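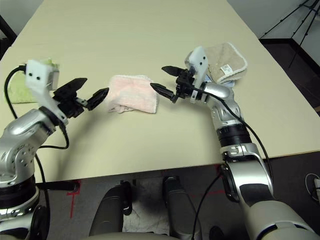 Page 1 of 3

Stavora Property Systems - Support Desk
Ticket 996: Linen charges posted twice to guest folios
Site: Barredo Guest House
Opened: 2024-08-04
Priority: High
Status: Resolved, monitoring
Assigned to: Yaa Odoi

Reported problem
The front office manager, Nana Bawa, reports that guests who request additional towels are being charged twice at checkout. The first charge appears under Housekeeping and the second under Sundry. Both carry the same time stamp. Sixteen folios were affected before the desk began removing the second line by hand.

Initial checks
The price list was compared with the copy held at Sitstead. No differences were found in the towel, robe or bed linen items. User permissions were reviewed and are correct. The night audit completed without errors, but its log contains a warning, "charge route already open," next to each affected room.

The site was asked to post a test towel charge to a vacant room. The duplicate appeared within seconds. The same test with a minibar item produced a single charge.

Cause
The property had two active routes for the linen category. The older route was created in December for the Zimandale laundry contract and should have been closed when the contract ended. It remained dormant until the last software update, which set all saved routes to active.

Action taken
1. Closed the older linen route and cleared the posting queue.
2. Restarted the charge service at 14:20, with the agreement of the front office.
3. Repeated the towel test on two rooms. One charge was posted in each case.
4. Ran the duplicate charge report for the period since the update and sent it to the manager.

Customer reply
Ms. Bawa confirmed that the afternoon departures were billed correctly. She asked whether guests who have already left can be refunded in a single batch. They cannot - each refund must be posted to the original folio and approved by a supervisor. Instructions were sent by email.

Outstanding
The Sundry total for the month will remain overstated until the refunds are posted. The site should not close the accounting period before then. A request to list dormant routes in the update notes has been passed to the product team.

Next review: after the second night audit.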